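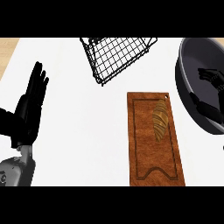
Masaru Hamada wrote to me after last month's post to say that I was being too kind, and that a machine which can put a loaf in a basket ninety-nine times in a row is still no use in a kitchen if somebody has to stand next to it for the hundredth. He used to be more hopeful. He also said that his dishwasher is the best robot he has ever owned and that it has no hands at all.

I have been thinking about his email since it came, mostly while doing the washing up. I think he is right about the standing next to it. I am less sure about the dishwasher.

For anyone new, I write here now and then about household jobs and whether a machine could take them on. I worked for years in the bakery section of a supermarket in Kendunville, so I tend to judge these things by bread. Moving a loaf from a board to a basket is a job I must have done 300 times on a busy Wednesday before the doors opened. You don't think about it. You pick the loaf up in the middle, firmly enough that it doesn't slip and lightly enough that you don't crush the crust, and you put it down.

For a machine with two hands there is a lot in that. It has to know where the loaf is and which way it is lying. It has to decide which hand to use, and keep the other one out of the way. If there is a pot on the same table it must not catch the rim with its elbow on the way past. A wire basket is awkward too, as fingers can get hooked in the mesh.

A good part of this is now practised in simulation, on a table that exists only in a computer. I was sniffy about that at first. A simulated loaf doesn't shed crumbs or go soft at one end where the bag was damp. But you can run the same small job all night and nothing gets broken, and in the morning you can look at the tries that went wrong. Minoru Sugawara, who I used to share a shift with, pointed out that we trained new starters on yesterday's bread for much the same reason.

Where it falls down, as far as I can tell, is the move from the computer to a real worktop. My own worktop has a toaster on it, a pile of post, and usually a tea towel lying where it shouldn't be. The board is never in the same place twice. A person coming into my kitchen for the first time would manage without asking me anything except where the bread knife is.

I tried writing down what I did in the kitchen one evening, from coming in to switching off the light. I gave up at 50 separate things, and I had only got as far as draining the potatoes. Some of them I would hand over tomorrow. Wiping down is one. Putting away the cutlery is another. Others I would want to see done in front of me for a long time first, and anything to do with a hot pan is on that list.
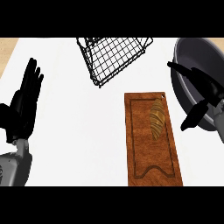

Which jobs might come first

My guess is that shops and factories will get there well before homes do. On a shop floor you can fix the table to the ground, always use the same basket, and mark where it goes with tape. At the bakery we had 4 sizes of basket and that was already three more than we needed. If we had been told that a machine would take over the loading as long as we stuck to one size, the other sizes would have been gone by the afternoon.

At home you can't ask people to live like that. I could maybe keep one stretch of worktop clear. I doubt the rest of my family could.

Price matters as well, and I don't have anything useful to say about it yet. Two good hands with proper fingers can't be cheap, and I would want them to last at least as long as a cooker.

So my answer to Masaru is that I would still take one on, even if I had to stand next to it, provided I could be peeling something at the same time. He won't agree.

Next time I want to write about folding fitted sheets, which I can't do either. If you have a method, please send it in, with drawings if you can manage them.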